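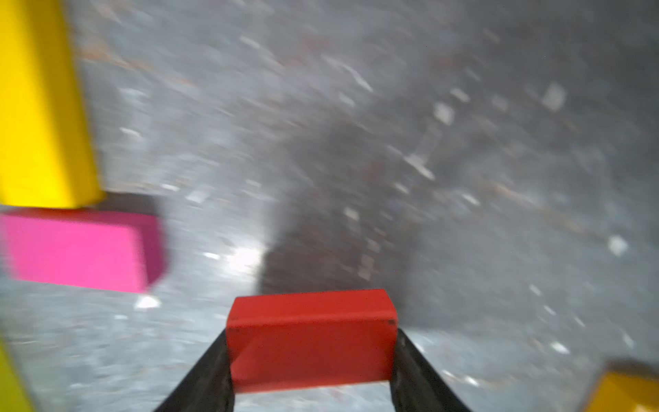
Call for participants: colored block building at Hallix

We look for four persons to join our block sessions in Tatisdale this October. You will build small stacks from colored blocks - red, yellow, pink, teal - and tell us which ones feel stable to you. One visit takes 38 minutes. No experience is needed. 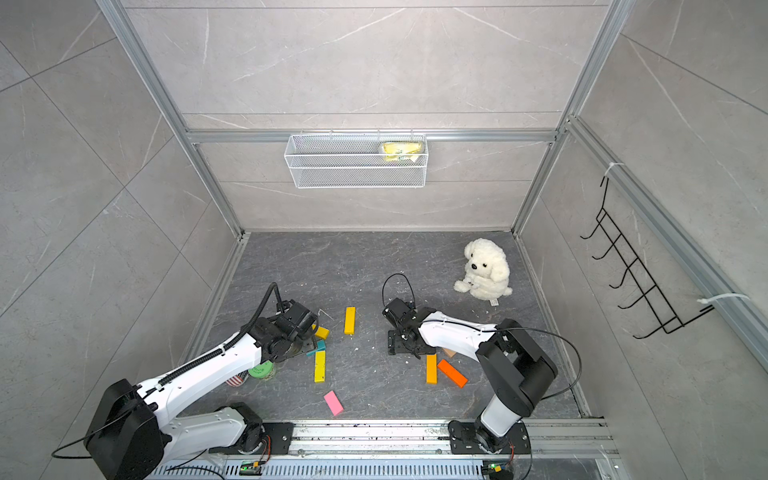
Blocks on the floor, with the plush dog in the corner

To apply, please write to the Isto desk, Room 137, and tell us which hours are good for you.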